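Kaffee um vier, serviert mit zwei Fingern

Als ich die Treppe zum Werkraum hochkomme, höre ich erst mal nur Gelächter und dann ein Klackern. »Nicht wieder der Becher!«, ruft jemand. Agathe Chevalier hält mir die Tür auf, drückt mir einen Keks in die Hand und sagt: »Setzen Sie sich irgendwohin, wo kein Kabel liegt.« Das ist gar nicht so leicht, ich lande am Ende auf der Fensterbank.

Agathe leitet seit zwei Jahren die Roboter-AG Remorer. 21 Jugendliche sind im Moment dabei, die jüngsten aus der siebten Klasse, die ältesten kurz vor dem Abitur. Eigentlich unterrichtet sie Französisch und Physik — eine Kombination, über die sie selbst lachen muss. »Im Kollegium fragen sie mich, wie man auf so was kommt. Ich wollte halt beides, und an der Uni hat mich keiner aufgehalten.«

Angefangen hat die AG mit Bausätzen, mit kleinen Fahrzeugen, die einer schwarzen Linie folgen. Das lief ein halbes Jahr gut, dann wurde es den Älteren zu langweilig. »Die kamen zu mir und sagten: Frau Chevalier, das Ding fährt im Kreis, und morgen fährt es wieder im Kreis. Da hatten sie recht.« Also wurde gesammelt, Kuchen verkauft und ein Antrag geschrieben, und irgendwann waren 3.168 Euro zusammen. Davon haben sie einen gebrauchten Arm gekauft und den Greifer zum großen Teil selbst entworfen. Wie oft der schon umgebaut wurde? Agathe winkt ab. »Fragen Sie mich lieber, wie oft er nicht umgebaut wurde.«

Jetzt im August, in der letzten Ferienwoche, treffen sie sich jeden Nachmittag, denn im Herbst steht der Wettbewerb in Flultitz an. Die Aufgabe heißt dort »Die gedeckte Tafel«: Ein Roboter soll einen Tisch eindecken, und zwar mit Sachen, die er vorher nicht an genau dieser Stelle gesehen hat. Das Team darf den Arm zu Hause anlernen, indem jemand die Bewegungen von Hand vormacht. Jeder Durchgang wird aufgezeichnet, und aus den vielen Durchgängen lernt das Programm dann, was zu tun ist. 1.000 Aufzeichnungen haben sie sich vorgenommen. Ich frage, ob das nicht furchtbar eintönig ist, und bekomme von drei Seiten gleichzeitig Antwort. Ja, nein und »kommt drauf an, wer die Musik aussucht«.

Agathe findet die Eintönigkeit gar nicht schlecht. »Die lernen da was, das ich im Unterricht kaum hinkriege. Man macht eine Bewegung vor und merkt plötzlich, dass man sie jedes Mal ein bisschen anders macht. Der eine fährt im Bogen an, die andere schnurgerade von oben. Und dann müssen sie sich einigen — oder eben gerade nicht, darüber streiten sie bis heute.« Die Unordnung in den Daten ist in der Gruppe tatsächlich ein Glaubensthema. Es gibt die Ordentlichen, die alles immer gleich aufbauen wollen, und die anderen, die vor jedem Durchgang absichtlich alles verschieben. Ihr Programm haben sie übrigens Eramus getauft. Da fehlt ein s, das war ein Tippfehler im allerersten Ordner, und jetzt heißt es so.
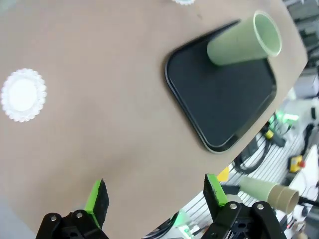

Zum Eindecken selbst hat Agathe eine klare Meinung. »Teller wären einfacher gewesen«, sagt sie, »aber die Gruppe wollte Kaffeetafel, wie bei Oma, mit allem Drum und Dran.« Daher die weißen Spitzendeckchen auf dem Tisch, bei denen ich sofort an Sonntagnachmittage denken muss, und das dunkle Tablett mit dem hochgezogenen Rand. Und daher auch die hellgrünen Becher, über die hier am meisten geflucht wird. Liegt so einer auf der Seite, wie der auf dem Tablett, muss der Greifer ihn ganz anders nehmen, als wenn er steht: Er ist kegelförmig, unten schmaler als oben, und die beiden Finger mit den knallgrünen Polstern sollen ihn trotzdem sicher zu fassen kriegen. »An dem Becher kann ich Ihnen die halbe Mittelstufenphysik erklären«, meint Agathe. »Reibung, Schwerpunkt, Kräfte. Und es hört sogar jemand zu!«

Ich darf auch mal ran. Man führt den Arm mit einem Steuergriff, und ich fühle mich wie auf dem Jahrmarkt vor dem Automaten mit den Plüschtieren. Mein erster Versuch schiebt den Becher nur ein Stück weiter, der zweite auch. »Wird die Aufnahme jetzt gelöscht?«, frage ich. Wird sie nicht, sie kommt in einen Extraordner für Fehlversuche, den sie später noch auswerten wollen. Ich bin also verewigt, na toll.

Gibt es in Flultitz Konkurrenz, vor der sie Respekt haben? Agathe muss nicht lange überlegen. Das Team Ranjbar sei im letzten Jahr unglaublich ruhig gewesen, sagt sie, auch als bei denen mitten im Lauf der Rechner ausstieg. »Die haben sich hingesetzt, was getrunken und neu gestartet. Unsere wären da die Wände hochgegangen. Das üben wir jetzt auch, also das Hinsetzen.«

Ob sie gewinnen will, frage ich zum Schluss, und sie schaut kurz zu den anderen rüber, die schon wieder über den Tisch gebeugt stehen. »Klar will ich gewinnen. Aber erst mal will ich, dass um sechs aufgeräumt ist.«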